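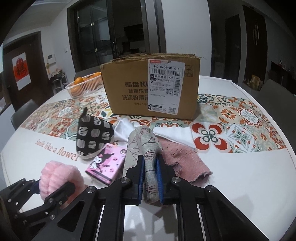

Gray printed cloth pinched between the finger pads, with the other soft goods still out on the table.

Getting Your Packing Team Started With Hand-Held Grippers

If you pack soft goods for a living, you already know the thing a robot finds hardest. A towel never lands the same way twice. A pouch slumps, a fleecy cloth folds over on itself, and your hands sort it out while you're thinking about lunch. That know-how is what the robot needs, and I love that the people who have it are the ones who get to pass it on!

I run training for the packers at Skedano in Brindville, where we're bringing in a robot packing cell called Tangen. Before it takes any real orders, our packers record demonstrations with hand-held grippers, and the recordings go into a program called Uvby for review. This page covers how we set up a table, how to work the grippers, and how we changed people's shifts to make room for it. You don't need any background in robots. Most of our best demonstrators had never touched one.

What you need

A table you can reach across without stretching
Two hand-held grippers, one per hand
An open cardboard box, upright, flaps out of the way
A handful of soft items in different sizes and fabrics
A second person to watch and reset the table

Use an ordinary box. Ours are a bit beat up around the top and that's fine, so are the ones on the line. The same goes for the table. A busy pattern or some printed lettering is no problem, and a few things that have nothing to do with the task (a basket of oranges, say) can stay right where they are. Tangen will have to cope with clutter too.

Step 1: Lay out the soft goods

Put the items in front of the box in a loose group. Mix them up: something flat and folded, something crumpled, something fluffy, something with a strap or tab, and one thing that holds its shape a little better, like a packet of tissues. Let some of them overlap. New demonstrators love to line everything up in a tidy row, and it takes a while to talk them out of it - years of neat packing will do that to you.

Our full list has 27 kinds of item. Don't start there. Five or six on the table is plenty for a first session, and you can swap them as you go.

Step 2: Get the feel of the pads

Hold both grippers over bare tabletop and open and close them a few times before you go near the goods. Watch the pads, not your hands. Then try a few practice pinches on something forgiving, such as a thin cloth. Grab a bit from the middle and lift slowly so the fabric gathers up between the pads.

Your first few pinches will miss. Everyone's do. You're used to feeling the cloth with your fingertips, and now you have to judge it by eye. Give it ten minutes and it starts to click, and that moment is so much fun to watch!

Step 3: Pick, carry, place

Choose one item and commit to it. Come in from above or from the side, whichever you'd do with your bare hand. Close, lift clear of the pile, carry it over the edge of the box, and open. Then pull back and pause for a breath before the next one.

If the item slips, keep going. Go back in and pick it up again the way you naturally would. The fumbles stay in the recording, and the reviewers want them. A robot that has only seen perfect pickups has no idea what to do about a dropped sock.

Use the second gripper when you'd use your second hand: to hold down one cloth while you pull another off it, or to steady something that wants to roll. When you don't need it, keep it out of the way. You'll be tempted to wave it around.

Step 4: Reset and swap

Take everything out, shake it up a little, and set it down in a new arrangement. Your partner does this while you rest your arms. Trade places often. The grippers don't seem like much for the first few rounds, but your shoulders will let you know!

Before each new round, open both grippers and hold them low, one on each side, with some space between the pads. Look over the pile and pick your first item before you move.
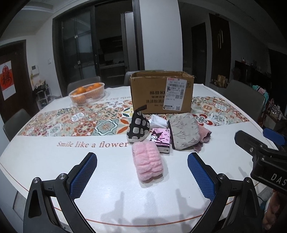 What changes on the shift

Here's the part people ask me about most. Will this take my job? It's a fair question and it deserves a straight reply, so ask it of your managers before the first gripper comes out of its case, and get the reply in writing. Ours says that packers' hours and pay stay as they are through the recording period, and that demonstration time is paid at the same rate as the line.

Beyond that, the day does look different. Demonstrators spend the first two hours of the shift at the tables and the rest on regular orders. Output on the line dipped while we did this, and the targets had to come down to match. If yours don't come down, raise it early. People can't teach well while they're worrying about the pile building up behind them.

Some packers tried it and went straight back to the line, and that has to be okay. Others have moved into review, where they sit with Uvby and mark which takes are usable. Knowing fabric really helps there. A packer can spot a bad grip on a fleece long before I can.

How many takes to plan for

We set a goal of 2000 for the whole item list. Our first batch came to 318, which felt tiny next to that number, but it was enough to show us which items we'd been avoiding. Fluffy things, mostly. So we put one of those on the table every round from then on.

Tips from our tables

Sit or stand, but choose one and stick with it for the round.
Keep your usual speed. Slow motion doesn't help anybody.
Let left-handed packers lead with the left.
Write down any item that beats you three times in a row and bring it to the reviewers.
Stop when you get sloppy from being tired. A short break and a new layout will get you going again.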